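Ticket 3591 – Fluvo grocery app: shared list keeps bringing back deleted items
Opened by: Leokadia Sikora
Status: Waiting on support
Date: 2025-08-25

Hi all,

So I've been using Fluvo for our household shopping since December and I mostly love it (the aisle sorting is great!), but for the last couple of weeks the shared list has been driving me up the wall. I check something off, it goes away, and then the next time anybody opens the app it's back, sitting right at the top like I never touched it. I bought dish soap three times. I don't need that much dish soap.

Two phones are on the list, mine and my husband's. His is the older one, a Curnow, and mine is a Tedia. The web version on my laptop shows something different from both of them, which is kind of impressive.

What I've tried so far:

Logged out and back in on both phones. It looked fine for one evening and then the old stuff came back.

Cleared the cache on mine. Lost my custom aisle order, which I was not happy about, and the deleted items came back anyway.

Removed my husband from the list and invited him again. Now he's in there as two people and both of them get notifications.

Made a new list from scratch with just a couple of pantry things on it. That one behaved for a whole day! Then I added him and it started up again, so I'm leaning toward his phone being the one that pushes the old copy back up.

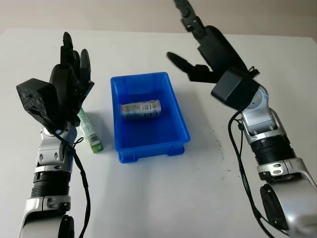 A can in the blue crate, with a green and white box standing next to it.

One more thing that might help. The items that come back are always ones with a note attached. Plain "milk" stays deleted. "Milk – the small one" comes back every single time. I went through the list last night and took the notes off 8 items, then checked them all off, and this morning not one had returned. The ones I left notes on were all there again. I repeated it at lunch with the same result, so I don't think it's luck.

I really don't want to give up the notes though, because without them my husband comes home with the wrong everything. He's a lovely man and he'll buy any kind of rice you put in front of him.

App version is the newest one in the store on my phone. His says it's up to date too, but the settings screen looks different from mine – no "sync now" button anywhere, just a gray line that says synced. I pressed on that line a bunch and it does nothing.
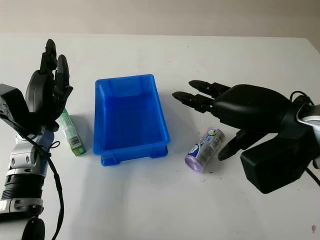 Szulc: Thanks for all the detail, the part about the notes is really useful. The missing "sync now" button usually means the phone is still on the old sync service, even when the store says the app is current. Could you have him go to Settings, then Account, and tell me what it says under Sync type? Please don't reinstall yet, we'd like the logs from his phone first.

Okay, just checked. His says "Classic" and mine says "Live." I haven't reinstalled anything. I sent the logs from both phones through the help menu, and I put my email in the box so you can match them up.

Also, can somebody on your end please get rid of the second husband? I tried removing him and it took me off the list instead, and I had to get invited back to my own groceries.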